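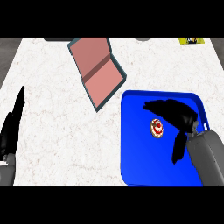 Womureo 7 review: setting up a two-arm cell on screen first

20 Feb 2018

I bought Womureo to stop bending grippers. Our cell at Zostthorpe is two Cernside arms on a shared bench, and every time we changed the layout I'd spend a morning jogging them in slow mode with my thumb hovering over the stop button. A simulator that let me mess up in private sounded lovely, so I ran the 30-day trial, then paid the $1129 for a single seat, and I've been living with it since July.

Installation was easy. Loading the Cernside arms was not! The library has them, gray covers and black two-finger grippers and all, but the base spacing defaults to something much wider than ours and the setting is hidden under Environment instead of Robot. I found it by accident. Once that was right I typed in our joint limits from the service sheets, saved the cell as a template, and haven't touched it again.

The stock scenes are a lot of fun. I do most of my checks in the one with the marble counter, where you get a donut with red and white icing on a big blue tray and an open pink box up the counter from it. It's a good test for a two-arm setup: the right gripper can get in beside the donut pretty easily, but the box is over on the far side of the tray, so you find out fast whether your reach and wrist limits are any good. Mine weren't. The right wrist kept stopping short of the box, and I went around in circles for an evening before I noticed I'd entered one joint limit with the wrong sign (and yes, it was wrong on the real controller too, so that was half the price back right there).

What I like most is the maintenance side, which they barely advertise. There's a wear log called Fu that you feed with your real numbers: backlash at the wrist, finger travel, belt tension if you've got belts. It then adds that slop to the simulated arm. I measured our left wrist with a dial indicator, put the reading in, and watched the fingertips wander on a pick that had been perfect with factory values. We swapped the wrist bearing the same week, zeroed the joint, put the new reading in, and the pick came out clean again on screen and on the bench. You can keep up to 1000 readings per arm.

Now the grumbles. The camera panel letterboxes the view, with fat black bands top and bottom, and on a laptop that eats a lot of screen. Small print on the props is mush. There's a little yellow packet at the far end of my scene and I still couldn't tell you what it says. And the soft contact model is optimistic. Anything you grip in there behaves much better than a real pastry would, so treat grip force as a starting point and tune it at the machine.

Also, the gripper calibration wizard wants both hands fully open before it starts and doesn't say so anywhere. It just sits there spinning. Open them first, then click.

Would I buy it again? Yep. If you only have one arm and never move it, save your money and get a decent dial indicator. For two arms that share a bench, I'd want it before the second arm was even bolted down.

Comments

Guest: Does the wear log import from a spreadsheet or is it all typing?

Reply from author: CSV works, but the column headings have to match theirs exactly, capitals included.

Guest: Same trouble with the base spacing. It resets when you update too, so save that template somewhere safe.

Guest: You can make the black bands go away by undocking the camera panel. Took me ages to find.

Related reviews

Dial indicators for wrist backlash, cheap and not so cheap
Replacement finger pads for two-finger grippers
Cernside teach pendant cover
Torque screwdrivers for small arm joints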